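Contrôle des couverts et petits ustensiles — salle de repas Merico
Relevé de mai, poste 2

Ce relevé reprend la grille de Drovora, avec les remarques faites au poste. Il porte sur les ustensiles en service, leur rangement et la surface de travail.

1. Baguettes en bois
Pointe sans éclat ni fibre soulevée : conforme.
Bois fendu ou gauchi : néant.
Commentaire : passer le doigt sur toute la longueur, pointe comprise. Une baguette qui accroche est retirée avec sa paire.

2. Cuillères en métal
Bord lisse, sans bavure : conforme.
Jonction du manche : conforme.
Commentaire : sur les modèles à cuilleron en forme de fleur, les restes se logent entre les pétales. Brosser avant le lavage.

3. Ustensiles en plastique
Fissure ou blanchiment : à revoir.
Commentaire : les manches striés gardent du dépôt dans les rainures. Deux pièces écartées, à remplacer par la référence 495 du catalogue Hayes.

4. Pot à ustensiles en céramique
Émail intact à l'intérieur et au bord : conforme.
Stabilité à vide et chargé : conforme.
Commentaire : vider entièrement le pot pour contrôler le fond — le dernier relevé ne l'avait pas fait.

5. Nappe et surface
Couture de bordure : légère fronce à gauche, sans fil tiré.
Taches : néant.
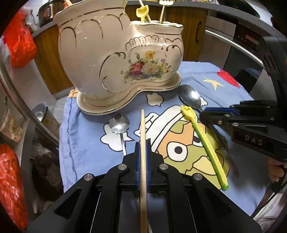
Commentaire : la fronce ne gêne pas la pose des couverts. Laver la nappe à part, les couleurs de l'imprimé n'ayant pas été testées avec le linge blanc.

6. Rangement
Ustensiles séchés avant remise en place : oui.
Étiquette du bac : manquante, fiche 59 à réimprimer.

Suite à donner : commande Hayes à passer, étiquette à poser, point 3 à revérifier à réception.
Copie transmise à Sinton.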